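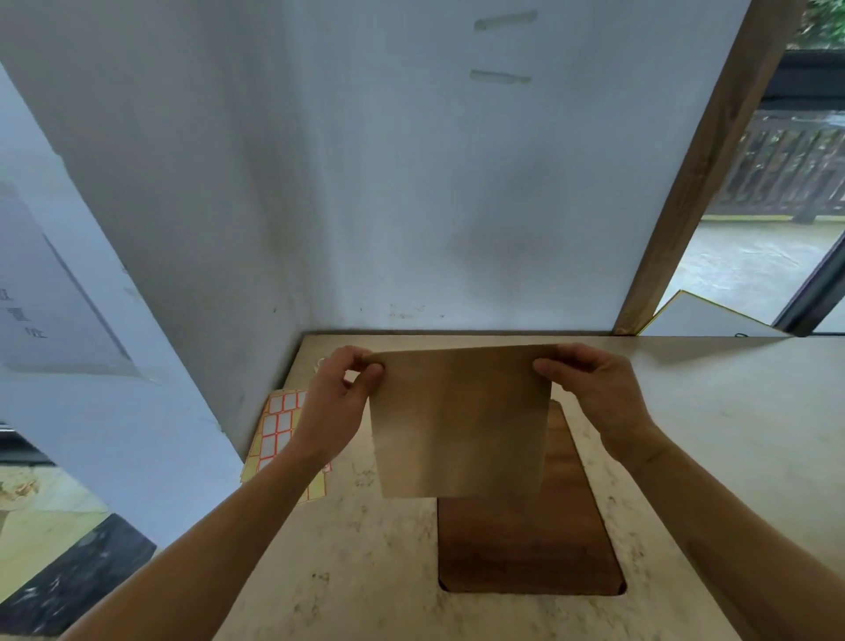
Sheet of kraft paper held by its top corners over the counter.

Visit report: Camargo paper mill, Jindville
Posted 12/7/23 by Adalberto Lacerda
Filed under: Packaging, Site visits

The Camargo mill makes unbleached kraft for bags, void fill and interleaving. It runs one paper machine, bought used and rebuilt in March, and opens its doors to converters twice a year. I went with Cauã Barros from our purchasing side. Our interest was narrow: we have had tearing at the fold on the 50 gsm grade and wanted to see where the variation comes in.

The tour started at the pulper. Feed is old corrugated board plus a share of virgin softwood pulp, which the mill buys in bales. The shift lead would not give the ratio. Screening is in two stages, and rejects go to a press outside the building. The yard smells of wet board and the path is uneven, so wear proper shoes.

The machine was running at 300 meters per minute. Its rated speed is 400, but the dryer section holds it back on the heavier grades. Basis weight and moisture are read by a scanner ahead of the reel. The readout showed a dip in moisture at the front side of the web, and the operator said they trim that strip when it goes out of tolerance. Cauã asked what the tolerance was and got an answer in writing later, by email.

Rolls are slit on a Varon rewinder. Knife changes are logged on a paper card at the machine. The last entry was 142 rolls back, which is inside their limit but longer than I would leave it. A dull knife gives a fuzzy edge, and a fuzzy edge is where our tears begin.

The test room is small and kept at constant temperature and humidity. They do tensile, tear and Cobb on every reel. Tear is tested in both directions, but only the machine direction result goes on the certificate. We asked for both from now on. They agreed to add the second figure for the 50 gsm grade at no charge.

Sheeting and packing are in a separate hall, next to the loading dock. Sheets ship on pallets with Ekillow stretch film and a cap board. Half pallets can be ordered with a longer lead time.

Parking is at the east gate. Ear protection is supplied, safety glasses are not.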